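Ridthorpe Shops Bring Back the Loyalty Punch Card, and Customers Are Using It

November 23, 2018

If you've stopped in at the bakery on Ridthorpe's main street this fall, or had your boots resoled, or picked up a bag of birdseed, there's a good chance you walked out with a small green card in your pocket. It's the work of the Ridthorpe Shop Card program, which started with a handful of stores in March and now has 23 of them on board, just in time for the busiest shopping weekend of the year.

The idea is about as old-fashioned as they come. You buy something at any store in the program, you get a punch, and when the card is full you can trade it in for ten dollars off at whichever of the stores you like. There's no app to download and no password to forget, and you don't have to hand over your email address to anyone (though there is a line on the back where you can write it down if you'd like to hear about sales).

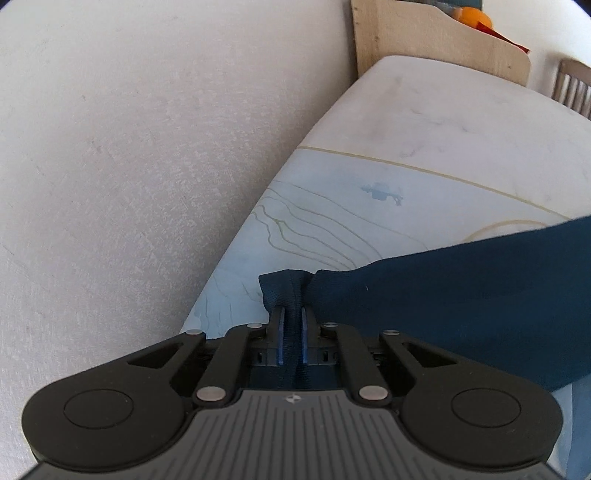 Navy knitwear laid out on a mattress.

Margaux Collet, who runs the program out of a shared office above the hardware store, spent a good part of last winter going door to door with a sample card and a thermos of coffee. She had tried something similar a few years back with an online points system, and she is cheerful about how badly that went. People signed up at the counter, she said, and then never looked at it again.

"A card sits in your wallet and it bumps into your fingers every time you go to pay," Collet said. "I couldn't buy that kind of reminder if I wanted to, and believe me, I've looked at what reminders cost."

The first print run was 2,000 cards, done by Kiretti, the print shop over by the rail bridge, and it was gone before the end of summer. A second run came out in September with slightly thicker stock, after several shoppers mentioned that the first ones didn't hold up well in a back pocket. The new ones also have a bit more room for the punches, and the cashiers were very glad of it.

Each store pays $30 a month to take part, and that covers the printing, a window sticker and a shared ad in the weekend paper. Stores are paid back for the cards they redeem out of the same pot. It took a while to get that part right – a few of the smaller shops worried, quite reasonably, that they would end up giving discounts for purchases made somewhere else – but the monthly settling up has gone smoothly so far. 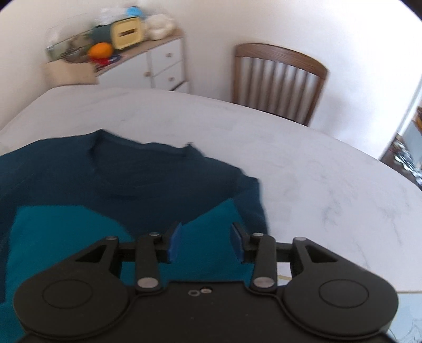
A dark teal crew-neck, spread out on a white table.

At Ríos, the family restaurant on the corner, the card has had an effect that the owners didn't expect. They were mostly hoping to give their regulars a little something back, and they have certainly done that, but they're also seeing plenty of people come in with two or three punches from other places and ask what's good for lunch. The staff have started keeping a stack of cards beside the register along with the mints, and they go through both at a pretty good clip.

Purow, the clothing and gift store across the street, went a step further and mailed a card with one punch already in it to 100 customers who hadn't been in for a year or more. Collet says that 30 of those cards have come back through the door, and she would love to see other stores try the same thing after the holidays. She has offered to help write the letter for anyone who'd rather not start from a blank page.
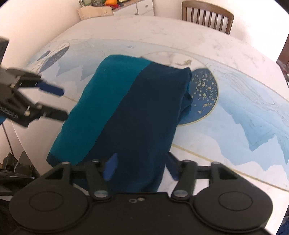
Deborah, writing in the comments on our first story about the cards, said she'd filled two already but wished the punches didn't run out at the end of the year, as she only gets into town every few weeks. Collet has heard the same from others, and cards picked up from now on will be good through the end of next March.

Shoppers can get a card at any store with the green sticker in its window. Punches count double this Saturday, and full cards can be turned in the same day.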